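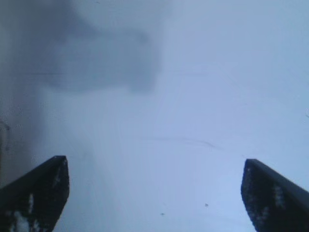 Where we are with the Melen arm kit

This is our second report on the trial of the Melen table-top arm, paid for by the Garba small equipment fund. The first one was mostly about getting the thing through the door and bolted down, so I'm very happy to have some proper work to tell you about this time!

As a reminder, the grant covers one kit for our workshop at Tandside, where we sort and pack small goods for local shops. You asked us to find out whether a small team with no robot engineer on the payroll could set one up, teach it a few jobs and keep it going. The answer so far is mostly yes, with a couple of grumbles further down.

What comes in the kit

The kit is an arm, a two-finger gripper, a small camera that rides at the wrist, a second camera on a fixed stand, and the teaching software. You move the arm through a job by hand (well, with the hand controller), the software records both cameras along with the arm's movements, and after enough goes you can ask it to try the job alone. We had it recording on the first afternoon, which I did not expect. The instructions are clear and the pictures in them match the parts, and if you have ever put together a flat-pack wardrobe you will know how rare that is.

Work since the last report

We have now recorded 501 goes at picking up and putting down, against a target of 800 for the whole trial. Each go is one object and one basket on the table. We kept it that simple on purpose, so that new people could learn the controller without worrying about a crowded table.

Femi Olatunji has led on the recording and has been a star. Femi worked out early on that people were rushing the last few centimetres, with the fingers coming down at a slant, and wrote a one-page guide that now lives beside the controller. Our recordings are much tidier for it. 5 members of staff can run a session by themselves, from switching on to saving the files, and two more are learning.

The wrist camera

I want to say a bit more about this one, as you asked about it after the first report. It is the part of the kit I have changed my mind about most. My first thought was that we would hardly use it, with the fixed camera giving such a nice clear view of the whole table. But when the arm is low down the wrist view keeps both fingertips in sight, and that is very handy for the person steering.

It does have its limits. Very close to a pale surface there is not much for it to look at, and the view turns into a soft wash of light blue and grey with the dark fingers at the bottom. Shadows come out as big blurry shapes. We have asked Melen whether a patterned mat would help and they are sending us one to try. We'd also like to know if a matt grey top would do the same job for less money, so if any of your other projects have tried this, please put us in touch.

The fixed camera

No complaints at all. It shows the woven basket and the object together, it is easy for visitors to follow, and it is the view we use when we go back over a session as a group.
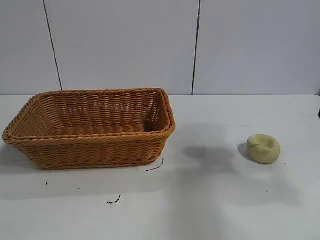
The white table with the woven basket and the small yellow-green object, fixed camera view.

Soft objects are the jobs people enjoy most. They are forgiving to pick up, and you can see in the playback whether the fingers closed too far. Hard, shiny things will come in the next stage.

Grumbles

The light in our room changes a lot over the day and shadows wander across the table. Melen say the software copes better if the recordings include a mix, so we now run one session in the morning and one after 3 pm. We'll see.

The table and the fingers need wiping down more often than we planned for. Small dark bits show up on a white top, and the fingers pick up pale marks. I have added a wipe-down to Femi's guide.

The file export is slow. A full session takes longer to copy than it does to make a pot of tea and drink it. Melen know about this and have promised an update.

Money

We are inside the budget. The only extra cost was a second extension lead and a sturdier clamp, both paid for out of the small repairs line. The support plan runs for another 6 months, and so far every question we have sent in has had a useful reply.

What happens next

We will carry on to 800 goes, then let the arm try the job by itself and keep a plain record of how often it manages. The team at Isville would like to come over and see it working before they decide on a kit of their own, and we have suggested May. You would be very welcome to join them, and anyone who fancies a turn on the controller can have one.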